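The Second Life of the Games Room

When the Stornik Institute closed its reading room in the spring, members were told that the building would follow within the year. The decision has since been reversed. A trust led by Ljubica Golob has taken a long lease on the premises, and the first rooms to be returned to use are those on the ground floor, where generations of mill workers came to play cards and billiards after a shift.

Institutes of this kind were once found in most industrial towns. They were paid for by subscription, governed by elected members and furnished with some care. Stornik had 800 subscribers at its height, and its rule book, which survives, sets out the hours at which each room could be used and the fines for spitting, swearing and the removal of newspapers. Membership had fallen to 85 by the time the lease was offered.

"The question put to us was whether a town of this size still needs a place to sit indoors without buying anything," Ms Golob said. "We took the view that it does."
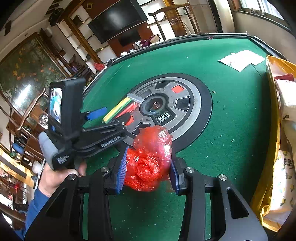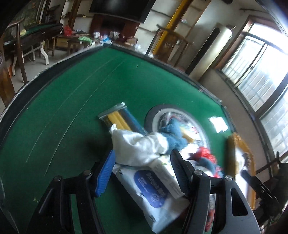
The games room was the part of the institute that earned its keep. Table fees paid for the library upstairs, and the minutes show that whenever the two were in dispute the library gave way. Members were particular about the playing surface. Green felt, with the pale curved lines still showing across it, was a matter on which the rule book ran to a full page: no drinks, no coats and no leaning. The fine for a torn cloth was set at a week's wages, and the minutes record only one member who paid it without appeal.

Wafula Khaemba, a social historian who has read the minutes in full, believes that such rules tell us more than the grand speeches made at opening ceremonies. Members wrote them for one another. They show what was valued, what was broken and who was expected to mend it - often the same few people, year after year.

The trust has asked the architect Steinar Østergaard to keep alterations to a minimum. The main staircase will stay as it is. A level entrance will be made from the yard, and the former coal store will become a kitchen. Heating remains the largest cost. Mr Østergaard has advised that the upper floor should stay closed in winter until the roof has been insulated, and the trust has accepted this advice with some regret, as the library was to have opened first.

Subscriptions will return in a modest form. Members will pay according to their means, and those under eighteen will pay nothing. The trust needs 500 subscribers to meet its running costs and hopes to reach 600 once the upper floor is in use. Applications open in June, and the first general meeting will be held in the games room, with Þórey Toft in the chair.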